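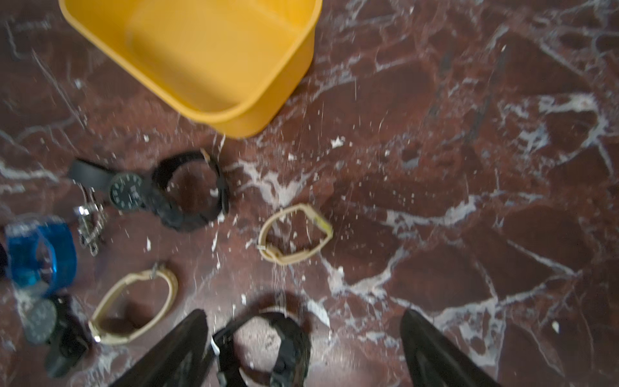 I have been meaning to sort out the watches since October, and this morning I finally sat down on the floor with a cup of coffee and a yellow tub and got going. My aunt Domenica Mayrhofer kept every watch she ever wore (and a fair few she didn't!), and when she moved to Prarkent they all came to me. The black ones are my favorites, especially the big chunky rubber one, though I doubt it would stay on my skinny wrist.

Anything with a good strap goes in the tub. A new battery at Punness costs about 90 cents, so I may get carried away. More soon, dear readers!

3 comments | 76 shares

Home | Older posts | About | Contact
© Pledby Notes. Back to top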